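What happens when a computer starts up

When you press the power button, a computer does not go straight to the screen with your pictures on it. It works through a list of jobs first. The jobs are always done in the same order.
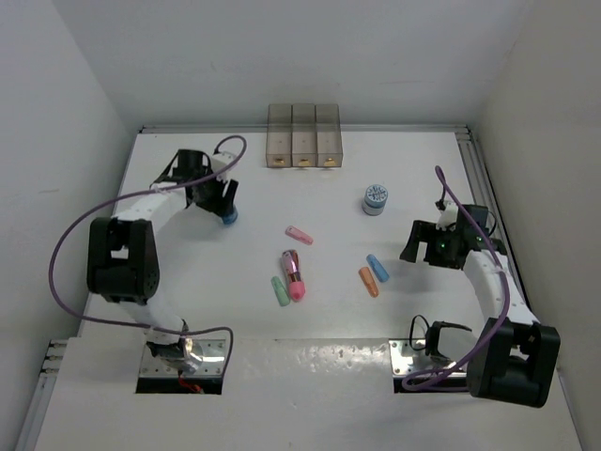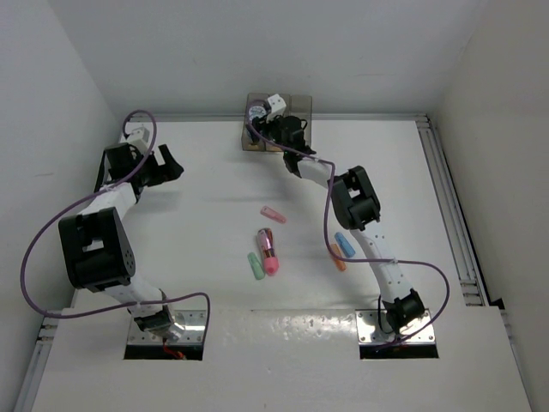
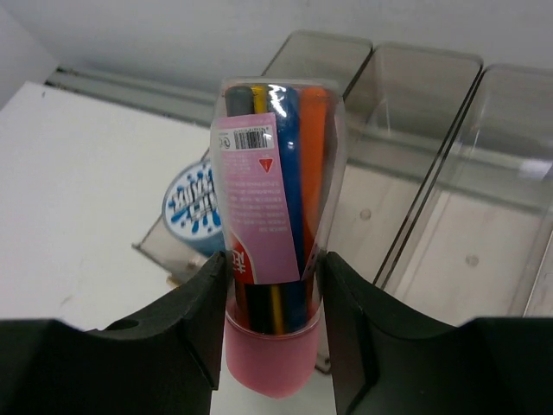 Two robot arms at a white work surface, and a pack of markers held in a gripper.

Step 1. Power
Electricity reaches the main circuit board. A small chip on the board wakes up. It holds a short program that stays there even when the computer is switched off. This kind of program is called firmware.

Step 2. The check
The firmware checks the parts. Is there any memory? Is there a keyboard? Is there a drive to read from? If a part is missing, the computer may beep or show a message. Some computers use a pattern of beeps as a code, and the handbook tells you what each pattern means.

Step 3. Finding the operating system
The operating system is the large program that runs all the others. It is kept on the drive. The firmware looks for a small program called a boot loader, and the boot loader copies the first parts of the operating system into memory.

Step 4. Starting services
Services are programs that work in the background. One looks after sound. Another looks after the network. Selma Perić listed the services on her school computer, which is named Wivex, and found 16 of them set to start before anyone had typed a password.

Step 5. Logging on
You type your name and password. The computer compares them with its records. If they match, it loads your own settings, such as your background and the size of your letters.

Words to know
Boot: to start a computer.
Drive: the part that keeps files when the power is off.
Memory: the part that holds what the computer is working on now. It is emptied when the power goes off.

Something to try
Ask an adult before you begin. Shut the computer down fully, then start it and write down each message or picture that appears, in order. Do this 2 times and compare your lists.

Written by Edith Sotelo. Checked by Ognjen Stan.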